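Turklow sorting room opens its doors again

Friday 16/06/2023

After a long and rather dusty spring, the sorting room at the Turklow household exchange is open again, and the people who run it could hardly be more pleased. The old shelving went out in May, the walls got a fresh coat of white, and the big worktables are back in business for anyone bringing in linens, kitchen things, toys or the odds and ends that pile up at the back of a closet.

"We missed the tables most of all," said Ghislain Fehr, who has looked after the room for years and remembers when everything had to be sorted on the floor. He asked for plain pale tops this time, so that a stray button or an earring back shows up right away, even if it does mean every speck and scratch shows up too. 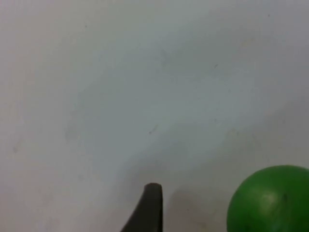
The exchange took in 3393 items last year, and 217 households have already signed up for the summer round. Baskets are the thing it needs most just now, wicker ones especially (they stack well and people like taking them home), and Kirsten Bélanger, who handles the drop-offs, would love to have 58 more before the July rush. Handles can be a bit worn, she said, as long as the bottom is sound.

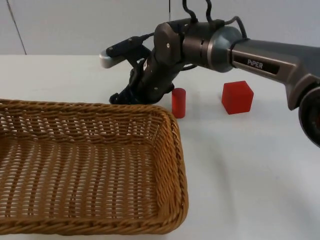

A woven wicker basket on one of the white tables at the Turklow exchange.

Drop-offs are welcome every weekday morning at the side door on Nuswood Lane. Larger pieces need a call ahead, and please tape lids to their pots.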